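Workshop notebook, Kustport
March 16, 2026

Wool batting, continued. Big day, so this is going to run long. The Maksymiv fleece is finally carded and I've had my hands in it since breakfast. It is lovely stuff! Springier than what we worked with in September, and far less vegetable matter to pick out.

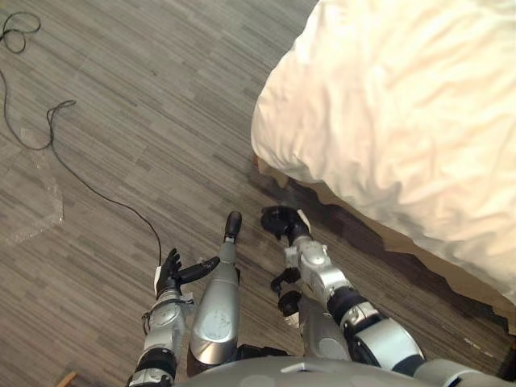
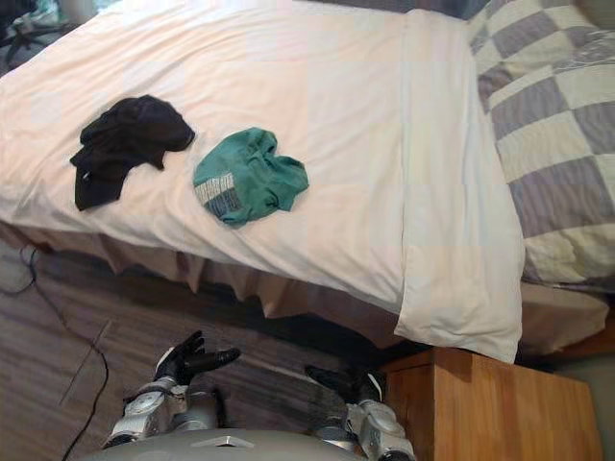

White duvet on the bed, both pictures. Black garment and green T-shirt in the second.

Carding first. I put everything through the drum carder twice, with the second pass fed in crosswise (Miroslava's idea, and a very good one). After the first pass the batts still had thick ropes down the middle and thin windows near the edges. After the second they held up to the light like fog. The trick seems to be feeding far less than you think you need. I kept catching myself stuffing the tray, and every time I did I heard the licker-in complain and got neps all over the surface. Pulled those by hand. Slow going but very satisfying.

Layering next. For the trial squares I'm cutting to 50 cm a side and stacking 3 layers, alternating the grain each time. Two layers felt nice but shifted as soon as I shook the square. Three stayed put even before any stitching, which I did not expect at all. I want to try this again with the coarser Plikeck wool, where the crimp is lower and I suspect the layers will slide over each other like wet paper.

Covers: used the old cotton sheeting from the Botex roll for the first lot. It's tightly woven, and no fibers have come through so far. The muslin was hopeless, bearded all over after a few minutes of rubbing with a dark sleeve. I know the muslin feels softer and everyone reaches for it, but please let's stop. If anyone wants the leftover muslin for straining dye pots, it's on the shelf over the scales.

Tying vs. stitching. I tied square A with pearl cotton on a 9 cm grid, and hand-quilted square B in wavy lines at the same spacing. A is puffier and took hardly any time. B hangs better, it bends wherever you want it to. Square C is half and half, and it's ugly, and I learned more from it than from the other two put together: the tied half creeps toward the stitched half when you shake it, so there's a ridge right where they meet. Don't mix them. Or mix them on purpose and put a seam there?

Compression: put the flat iron weight on each square and left them while I ate lunch. A came back nearly to where it was when I checked after the dishes. B was slower. I forgot to measure C before loading it, so nothing to compare. Annoyed at myself. Will redo.

Washing notes. Miroslava Sirko wants everything washed before we make any claims about it and she's right. Plan is lukewarm soak, no agitation, same temperature for the rinse, roll in a towel, dry flat. I'd like one square to go through badly, hot and rough, so we have a felted one to pass around. People never quite believe what happens to wool until they've held it.

One more thing while I remember. The smell! There's still a bit of lanolin in the Maksymiv batts, and with the heater on, the back room smelled like a barn in the nicest way. Some people will hate it. Should we scour again, or keep it and tell them? My vote is keep.

To do:
- re-measure C, then load it again
- card the Plikeck, small feeds, crosswise second pass
- ask Miroslava how she finishes her corners, mine are lumpy
- more pearl cotton, the cream one
- clean the carder teeth before the lanolin sets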